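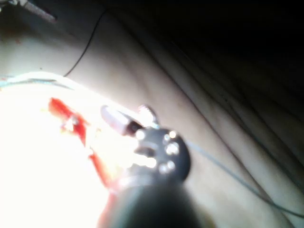 Wrist camera exposure keeps fooling my needle tracker

Posted in Perception, September

We run a suturing rig on tissue pads with the Tronard stack. The wrist view blows out on one side and the segmentation then loses the needle. Out of 2,781 wrist frames, 14 gave a pose the planner accepted but was plainly wrong. I've tried fixed gain and a smaller metering window. Is there a setting I've missed, or should I drop that camera and track from the fixed one?

Osman_R

Turn the lights down.

Kurniawati Kwok

Keep both, but don't average them. Take the needle pose from the fixed view and use the wrist only when its saturated area is under 18 per cent. The fixed view copes better with a shiny needle over a pale pad.
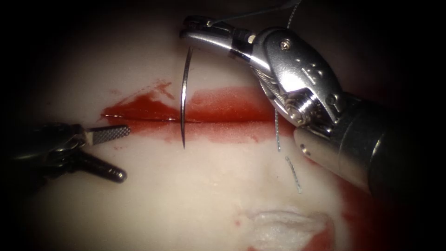
Zetireck disagrees with the hard cut-off and would weight each camera by its pose covariance, as a threshold makes the estimate jump when it switches. If you do keep one, hold the old source for 4 frames before changing over.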